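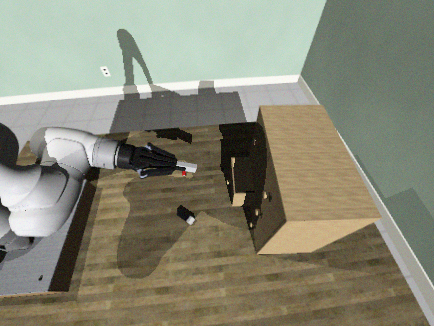
Mayo. Jornada de demostraciones en el entorno simulado. Inicio de la sesión a las ocho y cuarto.

Se retoma hoy la tarea del cajón, interrumpida la semana pasada por la actualización del servidor. El objetivo fijado por la dirección del laboratorio sigue siendo el mismo: reunir 800 episodios válidos de teleoperación antes de que cierre el periodo de registro, con el brazo blanco, la pinza negra y el mueble de madera como único mobiliario. Al comenzar la mañana constaban 500 en el depósito. La ingeniera Elvira Zapata asumió el mando remoto durante el primer turno y quien suscribe se ocupó de la supervisión y de las anotaciones.

El procedimiento es el aprobado en la reunión de coordinación. El operador parte de la postura de reposo, toma el bloque blanco plano, lo lleva hasta el cajón abierto y lo suelta dentro. El objeto blanco y negro y la pieza roja pequeña junto a la pinza permanecen como elementos de distracción y no deben desplazarse. Si el operador los roza, el episodio se conserva con la etiqueta correspondiente; si los arrastra, se descarta.

La primera hora transcurrió con lentitud. La ingeniera Zapata advirtió que el mando respondía con retraso en los giros de muñeca, y en varias tomas el bloque quedó inclinado entre los dedos de la pinza. Se discutió si tales tomas debían considerarse defectuosas. Mi criterio, que dejo aquí por escrito, es que deben conservarse: la política aprendida encontrará agarres imperfectos y conviene que haya visto a una persona corregirlos. Se consultó por teléfono a Rigoberto Bermúdez, que se mostró conforme siempre que la inclinación se corrija antes de la entrega. Pidió además que la corrección se haga en el aire, sin apoyar el bloque en el borde del cajón.

A las diez menos veinte se detuvo el registro para revisar la iluminación. La configuración vigente, denominada Lerano, arroja sombras muy marcadas sobre los tablones y deja el frente del mueble casi a oscuras, con el interior del cajón prácticamente negro. La operadora manifestó que le resultaba difícil juzgar la profundidad y que se guiaba más por el canto iluminado del cajón que por el hueco mismo. Se valoró aclarar la luz. Finalmente se acordó mantenerla en este bloque de episodios, puesto que la variación lumínica figura en el plan, y ofrecer a los operadores una segunda vista desde arriba, que no se incluirá entre las observaciones del modelo.

Debo reconocer que no estoy plenamente convencido de esta última decisión. Una persona que ve más que el robot demuestra movimientos que el robot no tiene motivos para hacer. Ya sucedió con el ejercicio de las tazas en el proyecto Fludari, en el que los operadores esquivaban obstáculos que la cámara de entrenamiento no recogía. He solicitado que los episodios grabados con la vista auxiliar lleven una marca propia, a fin de poder separarlos más adelante. La solicitud fue aceptada sin objeciones.

El segundo turno, ya con la marca activada, resultó más ágil. La ingeniera Zapata adoptó la costumbre de hacer una breve pausa con el bloque suspendido antes de iniciar la aproximación. Le rogué que la redujera, pues las pausas largas se aprenden igual que los movimientos y en el lote anterior tuvimos un brazo que se quedaba inmóvil sobre la mesa sin llegar a avanzar. Ella sostuvo que sin la pausa pierde precisión en la entrada. Se convino en limitarla a lo indispensable y recortar el exceso en el posprocesado.

Al cierre de la jornada se habían añadido 64 episodios válidos. La cifra queda por debajo de lo previsto, si bien la calidad de las trayectorias me parece superior a la del mes pasado. El episodio 807 de la numeración general, que incluye los descartados, quedó señalado para revisión: el cajón se cerró unos milímetros al contacto de la pinza y el simulador lo dio por correcto. Habrá que comprobar si el umbral de éxito es demasiado permisivo y si afecta a registros anteriores.

Asuntos pendientes. Remitir a Hatgate el informe sobre el retraso del mando, con los registros adjuntos. Confirmar con Bermúdez el turno de tarde. Revisar la fricción asignada al bloque, que la operadora encuentra excesiva. Solicitar una silla adecuada para el puesto de teleoperación; la actual obliga a levantar el hombro derecho y la fatiga se percibe en las últimas trayectorias.

Se apagó el puesto a las seis y diez.

Laboratorio Sánchez de Manipulación Remota · Contacto · Todos los derechos reservados · Volver arriba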